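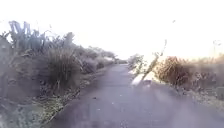 Flirance open day set – README

Path driving demo, Arside site, 9 Mar 2021. Front camera only, no lidar in this drop.

What's in it

1660 stills, 2 runs. Straight paved path, shrubs and grass both sides. Lots of glare, sky mostly blown out – exposure left as is.

Files

run_a – first 1000, out leg
run_b – the rest, way back
labels – path edge only, verge not labelled seperately

Known problems

28 frames in run_b have no steering value, skip them. Haze low in the picture on some, dont train on those without checking.

Visitors' walk-through notes are in the Harms folder, still to be typed up.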